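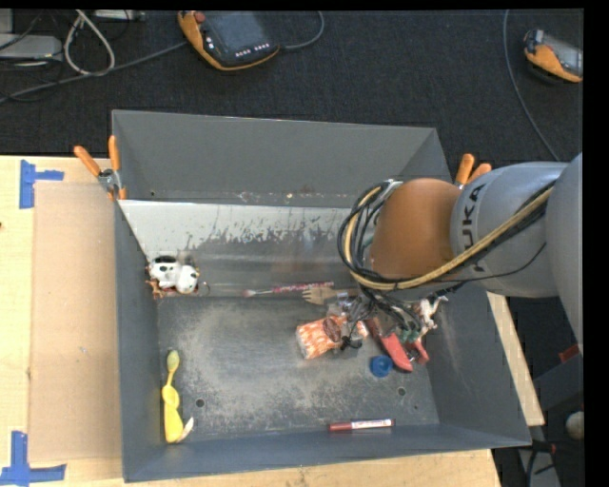 Can I use these recipes in a cookbook or on a website?

Free to use, including in anything you sell, as long as you credit the Warnness Pickle Cards and leave the card ID next to the recipe.

Warnness Pickle Cards – README

Transcribed recipe cards for pickles, relishes, chutneys and a few things that are really jam. Cards come from home kitchens in three towns: Omo, Voltska and Warnness. Plus the Moriarty box, which came from an estate sale and is its own thing, see below.

Status: usable. Transcriptions done, ingredient table mostly done, scans of the backs still missing for part of Voltska.

READ THIS FIRST

Old recipes. Not tested. Lots of them are not safe by current canning standards – too little vinegar, no processing time, wax seals, "leave on the porch until it fizzes." We typed what the card says. We did not fix anything. If you want to cook from them, check against a current canning guide first, or make it as a fridge pickle and eat it soon.

What's in the folder

cards.csv – one row per card. Start here.
ingredients.csv – one row per ingredient per card, joined on card_id.
scans – fronts and backs, where we have backs.
notes.txt – running notes on odd cards, unsorted, some of it only makes sense to me.
vocab.csv – list of old measures and what we think they mean.

Columns in cards.csv

card_id: town letter plus a number. O, V, W, or M for Moriarty. Gaps in the numbering are duplicates that got pulled.
title: as written, spelling kept. "Brad and butter" is on the card, please don't send a fix.
title_norm: our cleaned up version, lower case.
type: pickle, relish, chutney, kraut, jam, other.
text: full transcription. Line breaks kept as a slash.
hand: pencil, pen, typed, clipped. Clipped means cut out of a newspaper or off a label and glued on.
decade: a guess from the card stock and the handwriting. Blank if we had no idea. Treat as weak.
credit: whatever the card says after "from" – usually "Mother" or "church." Full names are taken out.
stain: y or n. Someone asked for it and now it's in there. Stained cards do seem to be the ones people liked, if you want to play with that.

Columns in ingredients.csv

card_id
item: as written
item_norm: ours. All cucumbers are "cucumber," gherkins too, which I would do differently now.
qty: text, not a number. "A good dishpan" is a qty.
unit_norm: only filled when we were sure
optional: y if the card says "if you have it" or similar

Transcription rules

Each card typed by two people working apart, then compared. Where they disagreed a third look at the scan settled it. Words nobody could read are [?]. Half-read words are like this: turm[?]. Crossed out text is kept between tildes. Later additions in a different pen go at the end of the text after a double slash – these are often the best part, "less sugar" or "do not give to church again."

No spelling fixes. Vinegar is spelled more than nine ways across the set so search on item_norm, not item.

About the Moriarty box

One family, one handwriting for nearly all of it, very consistent, dill everywhere. It will tilt any averages you run. Either drop the M rows or report them seperately. Also the box has cards filed under the wrong tabs – we kept the tab name in notes.txt and ignored it for type.

Known problems

Omo cards got damp at some point before we had them, ink has run on the bottom edges. Processing times are often on the bottom edge. So a missing time on an O card doesn't mean there was no time.

"Pt" is pint on most cards and part on a few. vocab.csv has my best call, the raw text is what to trust.

"Alum" and "allspice" both got shortened to "al." by the same writer. Left as is. item_norm is blank on those.

The Voltska backs. Some have a second recipe on them which isn't in cards.csv yet. Aiming for December.

Chutney vs relish – type follows the title on the card, no attempt at being consistant.

Cups are whatever cup was in the kitchen. A teacup is not a measuring cup. Don't convert to grams and then publish to a decimal place, please.

Good for

Looking at how sugar and spice shift between towns. Handwriting practice sets (the scans are decent). Teaching joins to people who are sick of sales tables. Finding a green tomato recipe.

Not good for

Anything about nutrition. Anything claiming to speak for the whole region – these are cards people chose to keep and then chose to lend. Shelf life. Automated recipe generators, given the safety stuff at the top.

Privacy

Surnames, phone numbers and street addresses are removed from the text and blurred in the scans. A few cards had private notes on the back unrelated to food, those backs are left out on purpose. If you know a card is from your family and want it down, open an issue with the card_id. Goes in the next release, no questions.

Adding cards

Scan both sides, flat, color, even if the back looks blank. Don't crop. Don't clean up the stain. Send the scan even if you've already typed it, we can't take text alone. New towns are fine but will get their own letter so ask first.

Changes

Version 3: Moriarty box added, stain column, vocab.csv split out of the notes.
Before this: Omo and Warnness retyped after the slash problem. If your copy has commas where line breaks should be, it's old, get a new one.

Still to do: Voltska backs, a proper decision on gherkins.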